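Pudora

A collection of telephone greetings, sign-offs and message-pad notes in everyday American English

Last updated 27/01/2024

What is in it

Pudora holds 803 short texts that people say or write around a home or small-office phone. Some are greetings ("Hello, you've reached the feed store"), some are sign-offs ("Okay, well, I'll let you go"), and some are the notes that get left next to the phone for somebody else to find. I love this stuff. There is a whole grammar to the end of a phone call, with its three or four false exits before anyone hangs up, and I wanted a place where you could put a lot of them side by side and look.

Everything was written down by hand by people in and near Stadlow, from their own memory or from their own message pads. There is no audio, and no calls were recorded for this.

Files

greetings.tsv – opening lines, including answering machine messages
signoffs.tsv – closing lines, with up to five turns of the exchange leading to goodbye
notes.tsv – written messages, with the original line breaks kept as a slash
places.tsv – the setting codes and what they mean
CHANGES – what moved between versions

All files are UTF-8, tab separated, one record per line, with a header row. Quotation marks are part of the text, so please turn off quote handling in your reader. If you leave it on, you will lose rows from notes.tsv without any warning (I did, for a whole evening).

Columns

id: a letter and a number, never reused
text: the wording as it was given to us
setting: home, shop, office, farm or other
speaker_age: a band, or blank
decade: when the speaker remembers using it, or blank
source: memory, pad or machine
remarks: anything the contributor added

The remarks column is my favorite part of the whole thing. One contributor explains that "Flanagan residence" was said in a special voice kept for callers from the school. Another gives a greeting and then lists which relatives were allowed to skip it. None of it is coded and none of it is consistent, and I hope somebody does something wonderful with it.

How it was gathered

We handed out paper sheets with 15 prompts on each. Typical prompts were "How did you answer the phone as a child?" and "What did you say when you wanted the other person to stop talking?" People could fill in as many or as few as they liked. We got 56 sheets back, and the pads and machine messages were copied out separately.

Two people typed up each sheet and the versions were compared. Where they differed we went back to the paper. Spelling in the notes is left as written, so you will find "tommorow" and "Dr apointment" and a truly inventive range of spellings for "physician". Spelling in greetings and sign-offs has been made regular, as those were spoken in the first place.

Names of private people, street addresses and phone numbers have been swapped for stand-ins of the same shape. Flanagan is one of these stand-ins. A seven-digit number stays a seven-digit number, so the rhythm of a line like "that's five five five, and then" still works.

Known gaps

Home greetings are heavily over-represented. Farm has only nearly 80 records across the three files, and most of those are notes about feed or weather.

The decade column is shaky. People are very sure of what they said and much less sure of when they said it. Please treat it as a hint.

Sign-offs remembered years later are tidier than real ones. If you study turn-taking, use them with care, or use them next to recorded speech from somewhere else.

A few greetings show up more than once with tiny changes. I kept these on purpose – "Yello" and "Yellow" came from different sheets and both writers meant it.

Good uses

Teaching, small language projects, dialogue writing, and plain curiosity. A class could sort the sign-offs by how many times somebody says "okay" and have a great hour. The set is too small to train anything large by itself.

Loading it

The files open in any spreadsheet. There is also a little reader called Gamevach in the tools folder, which prints random greetings one after another in your terminal. Run it with the name of a file and a number. It has no other features and I am very fond of it.

Sending in more

New sheets are welcome, and the next round of typing is planned for March. Use the blank sheet in the forms folder, and put the setting at the top. Message pads are especially welcome, even single pages. A white telephone:
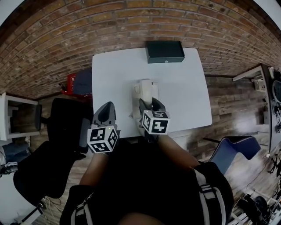
License

The texts are free to use and share with credit to the Pudora collection. The reader in tools has its own license file in the same folder.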